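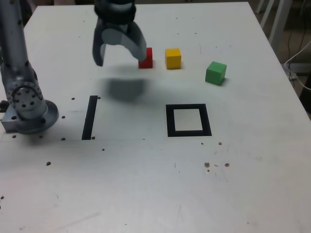
**Assemblage and Found Objects – Studio Handout 4**
Instructor: Melahat Ağca

## Terms

- *Found object*: an item taken into a work with little or no change.
- *Assemblage*: a three-dimensional work built from joined parts, most of them not made by the artist.
- *Armature*: the inner support that carries the load. It may be hidden or left in view.

## Joining methods

Mechanical joints (screws, wire, rivets) can be undone. Adhesive joints mostly cannot. For mixed materials, use a mechanical joint first and glue second. Epoxy needs a roughened surface on both sides – 80 grit is too coarse for soft plastics.

Hot glue is accepted for mock-ups only.

## Weight and balance

Find the center of mass before fixing the base. Hang the piece from one point, drop a plumb line, mark it, then repeat from a second point. The lines cross at the center of mass. It must fall inside the footprint of the base.

## Reading

Dönmez, *Vuvurar: Notes on Salvage*, pp. 50–64. Compare her account of the cabinet works with Kocabaş's shorter essay. They disagree on whether paint hides the source of a part or only delays its recognition.

## Assignment

One assemblage, at most 11 parts, base included. Submit a parts list with the source of each item. Critique is in November, led by Ozan Yüksel.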